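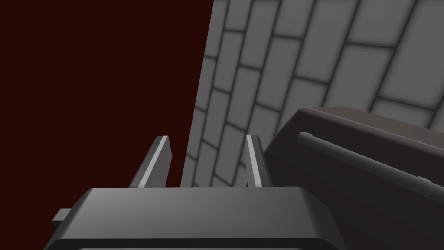
*Rosario Monti*

A hairbrush collects oil, dust and old styling product, and it puts all of that back on clean hair. Wash yours every 2 weeks, or once a week if you use dry shampoo or gel.

## Plastic and nylon brushes

1. Pull out the loose hair. Slide the tail of a comb under the mat and lift it toward you. Snip stubborn hair along the rows with small scissors.
2. Fill the sink with warm water and a squirt of ordinary shampoo.
3. Soak for ten minutes. Scrub between the bristles with an old toothbrush.
4. Rinse and lay the brush bristles down on a towel overnight.

If the brush has a rubber cushion with an air hole, skip the soak. Water gets in through the hole and stays there. Dip only the bristles and shake it out well.

## Wood and boar bristle

Keep the handle out of the water. Mix a few drops of shampoo into a cup of water, dip the toothbrush in that, and work along the rows. Wipe the wood with a damp cloth, then a dry one. I rub mine with a little mineral oil when it starts to look chalky.

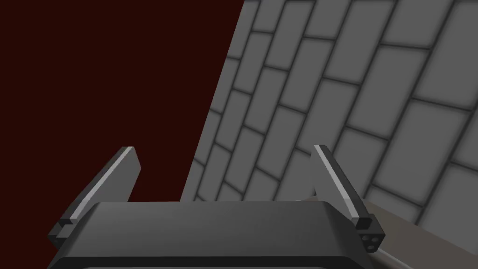 **Grasso, March**

Combs are easier. Stand them in a tall jar with 200 ml of white vinegar and the same of water for half an hour, then brush the teeth and rinse. Metal combs should come out after five minutes and be dried right away.

## Hair ties and clips

Put fabric ties in a mesh bag and run them with the towels. Clips with springs only get wiped.

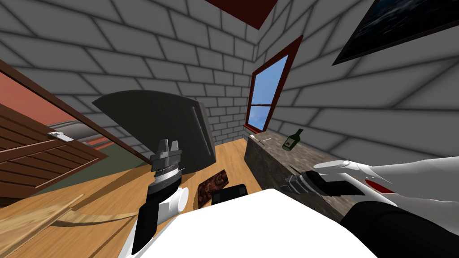 *Gripper and dark slab*

## Round brushes

Hair winds tight around the barrel. Cut it lengthwise in two places and it comes off in strips. Let a vented metal barrel cool before you start.
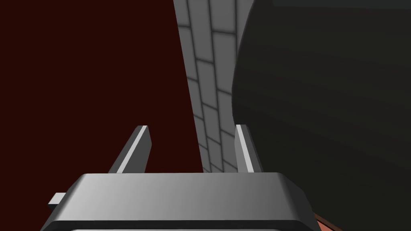
*Gripper, fingers apart*

Replace a brush when the bristle tips are missing or the cushion has split. Washing won't help a brush that scratches.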